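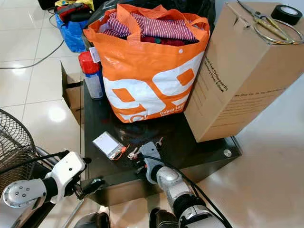
Figura 3. Mesa baja de cristal oscuro con la bolsa naranja y blanca, llena de ropa, en el centro.

4.2. La mesa como lugar de paso

Confieso que esta mesa fue mi favorita de todo el trabajo de campo. De las 135 mesas bajas que registramos en junio, 70 tenían encima al menos una bolsa con ropa, y yo, que venía a estudiar muebles, acabé hablando de bolsas (¡mi director todavía se ríe!). Cieślak llama «superficies de espera» a estos sitios donde las cosas paran un rato antes de seguir camino, y el término me viene de perlas.

Fijaos en el reparto. La bolsa grande se queda con el centro, con la tela de rayas rojas y blancas doblada arriba del todo, y lo demás se acomoda alrededor: el bote de spray de tapa roja a un lado, la caja alta de cartón al otro. Y la caja también trabaja de mesa — las tijeras de asas doradas y el rollo de cinta negra están encima de ella. A esto lo codifiqué como «segundo piso», una categoría que no estaba en el protocolo Kelero y que me tocó añadir a mano.

Lo menudo va delante, cerca del borde, casi siempre a mano de quien se sienta. En este caso hay una tarjeta blanca dentro de un plástico transparente, que anoté como «papeles protegidos» y que me dio más de una discusión con Cieślak.
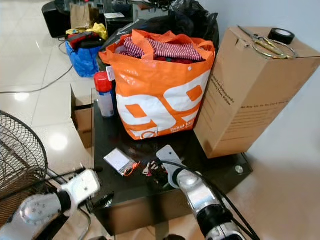

4.3. Lo que acaba en el suelo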